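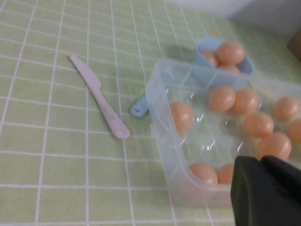

**Play kitchen corner - toy inspection, Pollaseo Children's Room, Nallumport**

Date: 1 May 2018
Form 19, for rooms with children over three years
Next inspection: November

Please mark every line with OK, LOOK AGAIN or REMOVE. If you write REMOVE, the toy goes in the red box the same day and it does not come back before it is replaced.

## Table and tablecloth

- [x] Table stands firm, no moving when pushed by hand - OK
- [x] Cloth does not hang so low that a small child can pull it down - OK
- [x] No holes or open seams - OK

Comment: The green cloth with the white squares is easy to wipe and I am satisfied with it. Please use only the mild soap, the strong cleaner from Stostex is for floors.

## Toy knife

- [x] Tip is rounded - OK
- [x] No cracks at the place where blade meets the handle - OK
- [ ] Surface clean - LOOK AGAIN

Comment: The pink knife has small dark marks on the handle. I could not decide if it is dirt or if it is in the plastic. Wash it with warm water and a soft brush, and if the marks stay, write it on this form so the next person does not ask the same question.

## Eggs and egg tray

- [x] Eggs too large for the test cylinder - OK
- [x] No egg is split or has a sharp line - OK
- [x] Tray has no broken corners - OK
- [ ] Tray edges smooth all the way round - LOOK AGAIN

Comment: The orange eggs are in good condition. The tray worries me a little more. It is clear plastic, and with such plastic a crack is hard to see before it becomes sharp. Go along the edge slowly with one finger, also on the under side. Not all the places in the tray are filled and this is no fault, the children like to move the eggs from one place to another.

## Blue scoop

- [x] Handle is straight and does not bend when pressed - OK
- [x] Cup part has no rough edge - OK
- [ ] Stored correctly - LOOK AGAIN

Comment: The scoop has a long handle, so it should not stay behind the egg tray when the corner is closed. Hang it on the low hook - not the high one, or the children climb on the chair.

## Storage and papers

- [x] Shelf load under the limit (243) - OK
- [x] Order list from Ndung'u is in the folder - OK
- [ ] Spare tray ordered - not yet

Comment: I asked for one spare tray in the last order but I do not find it on the list. Please check before we send the new one.

**Result:** Corner may stay open. Three points to look at again, nothing to remove.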